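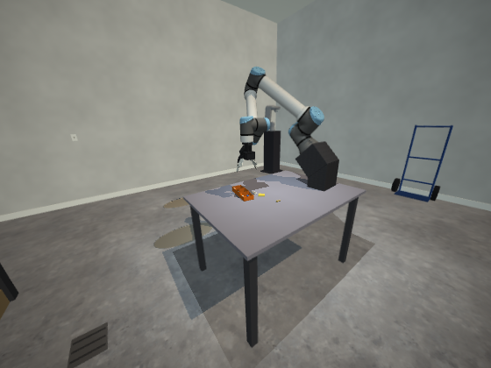
What is a business incentive zone?

A business incentive zone is a marked area in which firms pay lower taxes or fees for a set number of years, usually in return for a promise to hire or to build.

Home Contents Chapter 5 Chapter 6 Glossary Index

Chapter 6
Incentive Zones and the Trouble with Counting Jobs

Most readers will have met the incentive zone in a newspaper before they meet it here. The story tends to run the same way. A town announces that a stretch of land near the highway has been given special status. A map is shown. A number of jobs is named, and the number is rarely small or round. Some years later the status is renewed, and the same number is named again.

This chapter asks you to be slow to believe that number. Zones may do some good, and in section 6.4 we look at two cases where the gain seems real. But the claims made for them are often weaker than they sound, and the people who make the claims are often the people who run the zone. Keep that in mind through every table that follows.

We will use one case throughout. The town of Plarville opened a zone on the site of an old rail yard. Firms that moved in paid no property tax for 7 years. The town said the zone would bring 267 jobs, and at the end of the period it reported that 267 jobs had been reached. A result that matches a forecast to the last worker ought to make anyone ask how the counting was done.

Part of the answer lies with a single employer. Dirkel, a maker of door and window fittings, had 200 workers at a plant on the other side of Plarville. It moved all of them into the zone in the second year. Every one was entered in the zone's report as a job "located in the area," and in the town's brochure the phrase became "created." The workers drove a different road in the morning. Little else about their jobs had changed.

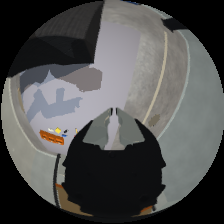 6.1 Three words that sound alike

Reports on zones use the words "created," "kept," and "located" as if they meant the same thing. They don't.

A job is created when it would not have existed without the zone. A job is kept when it would have been lost. A job is located in the zone when somebody does it there, whatever the cause. Only the last of these can be found by walking through the gate and asking. The other two depend on a guess about what would have happened otherwise, and that guess is where most of the mischief gets in.

Take the second firm in our case. Ninudow, a packaging company, hired 60 people in its first year at Plarville. These were new hires, and the town was right to say so. But the company had already signed its lease before the tax break was passed. Would it have come anyway? Its own letter to shareholders spoke of cheap land and a short drive to its main customer, and gave the tax break one line near the end. You could argue that the line still matters. You would have a harder time arguing that all 60 jobs belong to the zone.

The third firm, Tóth, is the awkward one for sceptics. It was a small family bakery supplier about to close, and the tax break seems to have carried it through two bad years. Its 7 jobs may be the best evidence the zone has. They got no mention in the brochure.

6.2 Who pays

A tax break is a cost even when no check is written.

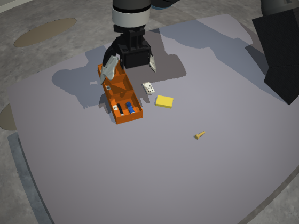 The money that Dirkel did not pay was money the school district did not get, and the district made up part of the gap with a higher rate on houses. None of this shows in the zone's own accounts, which list rents, road repairs, and staff pay, and stop there.

Supporters answer that an empty rail yard paid nothing either, so nothing was given up. For the land alone, that is fair. It does not cover Dirkel's old plant, which had paid in full every year and now stood vacant. When you read a claim that a zone "costs the public nothing," look for the building the tenants came from, and find out who was taxed for it and how much.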